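Subject: Re: [kidgate-neighbors] Shingles shots -- which clinic?
From: Itziar Calvo
Date: 24 February 2018

Hi all, and thanks to Patricio for getting this going again.
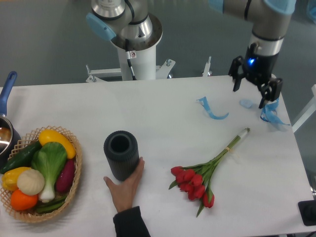 I called both places yesterday while I was waiting for my car, so let me pass on what I found out before I forget it. The Rerndale clinic does have the new two-dose shingles vaccine, but they're going through it fast and they keep a waiting list. I'm number 248, ha! The woman on the phone was very nice about it and thought they'd reach me sometime in March. The pharmacy on Caruso Street has no list at all, you just call in the morning and ask if they got a delivery.

Patricio Segura wrote:

> My doctor wants me to get the new shingles shot even though
> I had the old one 6 years ago. Is that right? Has anyone here
> had it yet, and did it knock you flat? I have the grandkids
> the first weekend of the month and don't want to be on the
> couch. Also, where did you go and what did they charge you?
> The number I have for Rerndale just rings and rings.

Patricio, my doctor told me the same thing, and I had the old one too. She said to go ahead. Ask yours again if you're unsure, I'm only a retired bookkeeper!

As for being knocked flat -- my sister got her first dose in Zasell right after New Year's. Her arm was sore enough that she slept on the other side for two nights, and she had chills the first evening and went to bed at seven with a hot water bottle. By the second day she was out walking the dog. I'd wait until after the grandkids if I were you, or go early in the week before.

Money: call your insurance first and ask whether it goes under the drug plan or the regular medical part. Mine is under the drug plan, so the pharmacy can bill it directly, but at the clinic I'd have to pay up front and send in the form (and we all know how I am with forms). My sister's was covered except for a small copay.

The number you have for Rerndale must be the old front desk. Try extension 2383 from the main line, that goes to the nurses. They pick up after lunch, mornings are hopeless.

One more thing, you do need to go back for the second dose, two to six months later. Write it on the calendar now. Is anyone driving over to Caruso Street this week? I'd happily split the gas.

Itziar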